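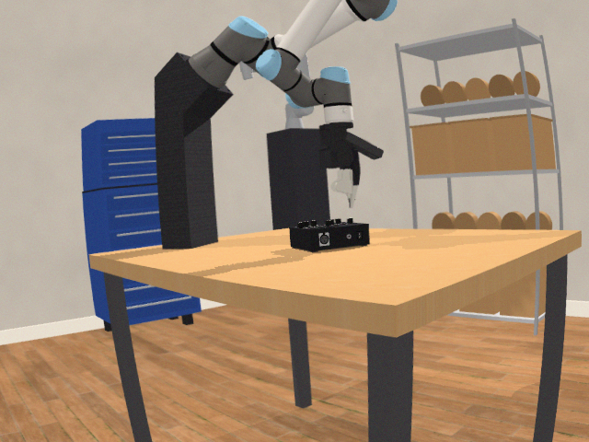 Poncer une table en bois, je l'ai fait trois fois dans ma vie. La première, j'ai creusé des vagues dans le plateau. La deuxième, j'ai traversé le placage (pardon à la belle-mère). La troisième, ça a marché, et c'est celle-là que je vous raconte !

Avant toute chose, regardez si votre plateau est massif ou plaqué. Passez la tête dessous et comparez le dessin du bois sur le chant : si les veines se poursuivent du dessus vers le côté, c'est du massif et vous pouvez y aller. Si vous voyez une fine couche collée, on oublie la machine, on fait tout à la main avec du grain fin et on s'arrête tôt.

Ensuite, le nettoyage. Moi je lave à l'eau tiède avec un peu de savon noir, je rince, et je laisse sécher jusqu'au lendemain. Si la table a été cirée, il faut enlever la cire d'abord, sinon elle encrasse le papier en deux minutes et vous allez jurer comme moi. Un chiffon, de l'essence de térébenthine, la fenêtre grande ouverte.

Pour le ponçage, je commence au grain 80 s'il y a du vernis, au 120 si le bois est nu. Puis 120, puis 180, et je m'arrête là pour une huile. Toujours dans le sens du fil ! Avec une ponceuse excentrique on peut tricher un peu, mais à la main une rayure en travers se voit dès que l'huile touche le bois. Et n'appuyez pas — c'est comme ça que j'avais fait mes vagues. On pose la machine, on la promène doucement, le papier fait le travail.

Les bords et les coins, je les fais à la main avec une cale en liège. Deux ou trois passages suffisent pour casser l'arête, pas plus, un coin de table trop arrondi ça fait vite mobilier de crèche.

Entre deux grains, aspirez bien puis passez un chiffon à peine humide. Avant le dernier, je mouille légèrement tout le plateau avec une éponge essorée : les fibres se redressent, on laisse sécher, et le 180 les coupe proprement. Mon voisin Arnout Van Hecke m'avait conseillé ça et je ne l'avais pas écouté les deux premières fois, évidemment.

Pour la finition, j'utilise l'huile dure Grurner, incolore. Une couche fine au chiffon, j'attends 20 minutes, j'essuie tout ce qui n'a pas pénétré, et j'insiste sur l'essuyage parce qu'une huile qui reste en surface, ça colle pendant des semaines. Le lendemain, deuxième couche. Pour une table où l'on mange tous les jours, j'en mets une troisième.

Attention aux chiffons imbibés : ils peuvent prendre feu tout seuls en séchant roulés en boule. Je les trempe dans l'eau et je les étends dehors à plat avant de les jeter.

Après, patience... Quatre jours sans rien poser de lourd, et pas de nappe ni de verre mouillé avant deux bonnes semaines. J'ai craqué au bout de cinq jours avec une cafetière, j'ai un joli rond gris près du bord. Un petit coup de 180, une goutte d'huile, il a presque disparu.

La prochaine fois je m'attaque aux chaises, et là il y a des barreaux tournés, donc je prends tous vos conseils en commentaire !

4 commentaires · 20 partages

Contact | © 2018 L'atelier Marras, tous droits réservés | Retour en haut de page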